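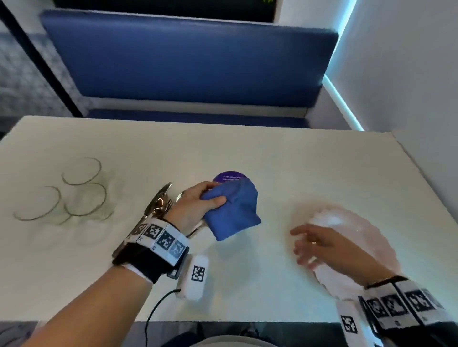 FRONT OF HOUSE CHECKLIST: TABLEWARE, LINEN AND BOOTH SEATING
Site: Irnby, ground floor dining room
Period: June
Inspected: Wednesday, 2:30 p.m. to close of lunch clearing
Checklist form 254, all sections completed

Ratings used: OK / OK with comment / Action / Not checked

Scope
Booth tables, booth seating, plates, flatware, cloth napkins, clearing practice and the path from table to dish room. Kitchen equipment, refrigeration and restrooms are on separate forms and were not looked at during this visit. The high chairs are also excluded and will be covered with the entrance area.

1. BOOTH SEATING AND TABLES

1.1 Seat bases fixed to floor, no movement under load
OK. All nine booths tested by hand at both ends.

1.2 Upholstery free of splits, open seams and exposed foam
OK with comment. The blue covering on the Inga booths is in fair condition. Booth 4 has a seam starting to open at the wall end, on the underside of the seat front. No foam is exposed yet. Repair before it reaches the corner.

1.3 Crevice between seat and back cleaned
Action. Crumbs found in three booths. The brush attachment for the vacuum was in the upstairs closet. Keep it with the vacuum.

1.4 Tabletops smooth, no chips or lifted edges
OK. The tops are white and show soil well. One has a shallow scratch near the aisle edge, which does not hold dirt when wiped. Recheck at the next visit.

1.5 Tables level, feet adjusted
OK with comment. Table 7 rocks slightly toward the window. A folded card had been pushed under the foot. Remove it and adjust the foot.

1.6 Cleaning product suitable for surface and rinsed off if the label calls for it
OK. Plikel surface cleaner in use, bottle labeled, dilution chart posted inside the closet door. Trigger bottles dated.

2. PLATES

2.1 Plates free of cracks, chips and deep knife marks
Action. Sample of 40 plates taken from the clean shelf. Most were acceptable. Three had hairline cracks running in from the rim and were taken out of service during the inspection. Cracked plastic cannot be cleaned reliably and should not go back on the shelf for any use, including staff meals.

2.2 Rims clean, including the curves of shaped rims
OK with comment. The wavy rims hold residue at the low points if the plates go into the rack too close together. Rack them one slot apart.

2.3 Clean plates stored covered or inverted
OK.

2.4 Plates fully dry before stacking
Action. Moisture found between plates in the second stack from the left. Plastic does not hold heat the way china does and takes longer to air dry. Leave racks on the landing table until dry. Do not towel.

3. CLEARING PRACTICE

3.1 Food residue, flatware and cloth separated at the table or at the drop station

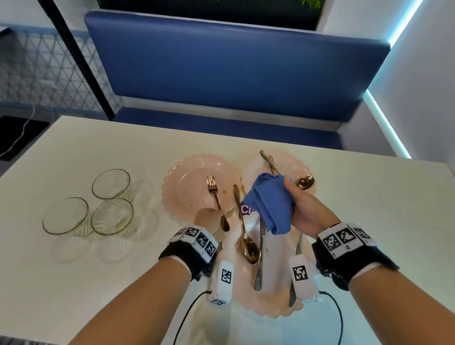 Rating for 3.1 is OK with comment, and most of the comment concerns the order of work. Stacks of soiled plates are stable only when the items between them have been removed, and a fork or spoon left in the stack is the usual cause of a plate sliding off the tray. Lift flatware out first, by the handle. The gold-toned fork on the pink plate with the orange-brown residue is held this way, with the tines pointing away from the hand, and this is the grip to teach. The spoon bundled in the same fist as the blue cloth is the habit to correct — small pieces carried inside a napkin go into the linen bag with it. Put the cloth to one side, then gather the flatware, then scrape and stack.

3.2 Knives carried point down and separate from cloth
OK with comment. Points were down on most trips. On one trip to the dish room a knife lay crosswise on top of the plates. Use the flatware tub for every table, including tables for one.

3.3 Stack height on trays
OK. House limit is nine plates per tray. No tray above the limit was seen.

3.4 Hands washed between clearing soiled items and setting clean ones
Action. The hand sink by the drop station had soap but no paper towels at 2:50 p.m. Restocked on request. Add the dispenser to the opening list and the mid-shift list.

3.5 Clean settings kept off the table until clearing and wiping are finished
OK.

4. FLATWARE

4.1 Forks checked for residue between tines
OK with comment. Presoak is working. Change the soak water at the start of each meal period, or sooner if it clouds.

4.2 Coating or finish intact
OK with comment. Slight wear on the spoon bowls in the older gold-toned set. No flaking. Withdraw any piece that flakes. Do not use steel wool or scouring pads on this set.

4.3 Clean flatware handled by the handle only
OK. Observed at two table settings.

4.4 Storage bins clean, handles up
Action. Teaspoon bin had grit at the bottom. Empty, wash and dry all bins weekly. The bins came from Teslow with lift-out liners and the liners should be used.

5. CLOTH NAPKINS

5.1 Soiled linen bagged at the drop station, bag off the floor
OK. Bag frame stable, casters locked.

5.2 Each napkin shaken out before bagging
Action. One fork and two teaspoons were found in the bag sent down after lunch. See 3.1.

5.3 Clean napkins stored away from splash and folded with clean hands
OK.

5.4 Stained or frayed napkins withdrawn
OK with comment. Four withdrawn. Mark them and reassign as polishing cloths — the marked corner must stay visible.

6. ROUTE TO DISH ROOM

6.1 Aisle clear
OK.

6.2 Floor dry, mat flat
Action. Mat corner curled at the dish room door. Turn or replace.

6.3 Door holds open without a wedge
Not checked. Closer was being serviced.

Open items from this visit: 1.3, 2.1, 2.4, 3.4, 4.4, 5.2, 6.2. Item 2.1 needs a full check of the plate stock before the next dinner service. The remaining items are due within 9 days. Comments at 1.2 and 1.5 go to the Irnby maintenance log.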